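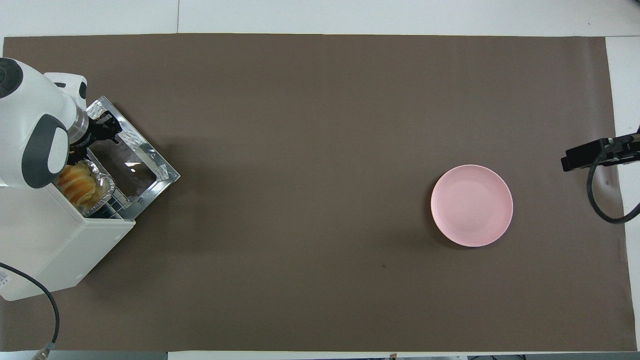
## Unit 6: Reheating in a small oven, or what "crisp again" is worth

Reading before Thursday: the Zandcombe leaflet on countertop ovens. Read it with a pencil. It makes a lot of promises and gives the reasons for very few of them.

### The claim

Every leaflet says a toaster oven brings fried or baked leftovers back "like fresh." I doubt it. A crust goes soft when moisture from the inside moves out into it overnight. Heat can drive some of that off again. It can't undo everything else that happened in the fridge, and it can't put moisture back in the middle.

So the fair question is a smaller one: which setup gets you closest, and at what cost to the inside?

### The tray problem

Golden slices stacked in a foil tray are a common sight, and the food may look done before you begin. Color tells you very little at this stage. It was golden yesterday too.

Things to consider about the tray:

- A stack has outsides and insides. The top piece gets the heat and the pieces under it get each other's steam.
- Crimped sides hold the food together nicely for carrying. They also keep air away from the edges.
- Foil passes heat well, but a solid bottom still traps grease and moisture under the food.
- Pieces laid directly on the wire rack crisp better underneath. They also drip, so put something below to catch it, clear of the heating elements.

The Cikura booklet says stacking "makes no difference below 42 pieces." I have no idea where that number came from, and neither does the booklet. Ignore it.

### The plate

Have the plate out before the door opens. A cold, flat plate will soften the bottom crust if food sits on it, and covering the food is worse. Some people swear by warming the plate first. Try it both ways and write down what you find, including if you find nothing.

Keep the plate out of the oven unless its maker says it is oven safe. "It was fine last time" doesn't count as evidence.

Paper under the work area makes crumbs easy to clear. Keep it away from the hot body of the oven and never under an open door where it could touch the glass.

### In-class work

1. Split one batch in two. Leave half stacked in foil and lay the other half out in a single layer.
2. Same oven, same setting, same time. If you change two things at once, your result is worthless to the rest of us.
3. Take one piece from the middle of each half and break it. Listen, then look at the inside.
4. Taste blind if your partner will cooperate.

Šťastný's handout (page 131, repeated with a different chart on page 141) reports that single layers always win. "Always" rests on one kind of pastry. Bring a second kind.

### For your notes

Write what you tasted, in plain words. "Crunchy edge, dry middle" is useful. "Perfect" gets sent back.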